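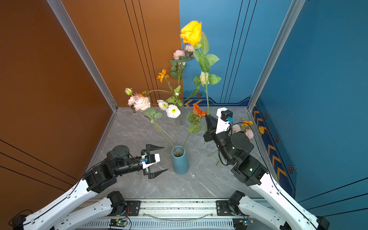

Flores artificiales y un jarrón azul verdoso. Entre ellas, una gerbera naranja.

Arreglos para el vestíbulo: recogida y montaje

Ya se puede reservar el material del rincón de flores artificiales de Celier. El lote se compró en agosto y tiene 274 tallos, repartidos en cajas por color. Los jarrones se prestan aparte y hay que devolverlos vacíos.

Para los jarrones pequeños y estrechos por un extremo conviene trabajar con pocas flores. Una gerbera sola se sostiene bien si el tallo llega hasta el fondo. Si se quieren poner más, se empieza por la flor grande y después se añaden las menudas alrededor, girando el jarrón poco a poco. Los tallos llevan alambre por dentro: se doblan con la mano, sin alicates, y no se cortan - los cortados ya no sirven para los jarrones altos del salón Virlow.

El polvo se quita con un pincel seco. Para las manchas basta un paño apenas húmedo. No se deben usar aerosoles abrillantadores, que dejan los pétalos pegajosos.

Cada grupo puede llevarse hasta 6 jarrones. La fianza es de 500 coronas y se devuelve completa al entregar el material. Los tallos que falten se descuentan.

La recogida es en el almacén de Skunport, puerta lateral, a partir del 2 de diciembre de 2025. Las cajas vacías se dejan en el estante de abajo, con la etiqueta hacia fuera.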